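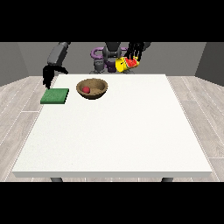

Technical Editor, Building Standards (full time)

Skindard, Jiltisine office
Reference 1538
Department: Codes and Publications
Reports to: Managing Editor

Skindard publishes installation manuals and reference tables for plumbing, drainage and ventilation contractors. The Codes and Publications department maintains the printed manuals and the online edition, both of which are revised every April. The department is filling one permanent position on the drainage desk.

Duties

The editor prepares manuscript from engineers and outside contributors for publication. This includes checking units, cross-references, table headings and figure callouts against the current style guide, and returning queries to the contributor in writing. Calculations are checked by the engineering group. The editor is expected to notice when a value in a table does not agree with the text and to flag it before layout.

The drainage desk also handles errata. Reports from readers are logged on receipt, compared with the source file and either closed or passed to an engineer. Corrections to the online edition are posted monthly. Corrections to the printed edition are held for the next revision.

During the revision period the editor will work with the Manole team, which is responsible for page layout, and will read 2 full sets of proofs for each assigned volume. Volumes on this desk run longer than most, and proof reading takes up the greater part of the working day from January until the files are released to the printer.

Requirements

Applicants must have:
- a degree or trade qualification in a technical field, or equivalent work experience
- at least 2 years of paid editing or technical writing
- working knowledge of both inch-pound and metric units
- the ability to read isometric piping drawings

Experience with structured authoring tools is preferred. The department uses Fedard for version control of text and tables. Training in Fedard is given during the first month, and prior use is not required.

Terms

The position is based in Jiltisine, with up to 60 percent remote work after the probationary period. On-site attendance is required on release days. Core hours are 10 a.m. to 3 p.m.; the remaining hours may be scheduled by the employee. Health coverage begins on the first day of employment, and the employer pays 100 percent of the individual premium. Relocation costs are not reimbursed.

How to apply

Send a resume, a cover letter and one edited sample to the Skindard personnel office, quoting reference 1538 in the subject line. The sample should show tracked changes and should contain at least one table. Remove client names if the material is confidential.

Shortlisted applicants will be asked to complete an editing test of 60 minutes, taken online. Interviews are held at the Jiltisine office or by video. Applications remain open until the position is filled, and applicants who are not selected will be notified by email.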